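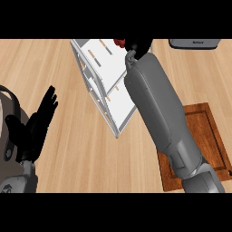
Visit report: open day at the Todura test hall

Todura opens its hall to outside visitors one Sunday each February. I went for the sessions on safe working with two-armed robots, which is what our own shop will be dealing with next year. The group was 12 people, mostly from small assembly firms.

Simulation first

The morning was spent at the screens. Todura's rule is that no new task goes to a real cell until it has been run in simulation and signed off. The practice task is a tabletop one, with two grey arms, a small white shelf unit with wooden dowels in it, a cutting board and a few other household things. One arm ends in a gripper, the other in a black hand with fingers.

What I wanted to know was what "signed off" means. They use a sheet with seven lines. Most are what you would expect: reach limits, speed, grip force, what happens on a lost signal. Two were new to me:

– Every spot where one arm passes over an object has to be listed, with the clearance written next to it. An arm crossing low over a board or a shelf gets its own entry.
– The parked arm counts as an obstacle. Its resting pose is written down and fixed, fingers included, and a changed pose means a new sheet.

Simulated runs are kept with the sheet. If the layout of the real table changes later, the old runs are marked void and the task goes back to the screens. Someone asked if that applied to moving one object by an inch. The answer was yes, if it is inside the reach of either arm.

On the floor

After lunch we saw the cells. There are four, each with a marked line that visitors stay behind. The stop buttons are at hip height on both sides of the gate and are tested at the start of every shift. Results go on a paper log hanging on the gate, and the logs I looked at were filled in.

Grippers on the real cells are supplied by Jurnon. A gripper change is treated as a change to the whole cell – new risk assessment, new sheet, new simulated runs. The guide said this takes roughly 55 minutes if nothing else has moved. At our place a tool change is one signature, so I will be bringing this up.

Less useful was the talk by Sveinbjörnsson on guarding. It covered fencing for large single-arm cells and had little for tabletop work. The handout is better than the talk and is in the shared folder.

Practical notes

Closed shoes are required and long hair has to be tied back. Parking is behind the Zovska building, and the walk from there is longer than the map shows. Bring a blank copy of your own checklist if you have one, as the staff were willing to go through ours line by line at the end of the day.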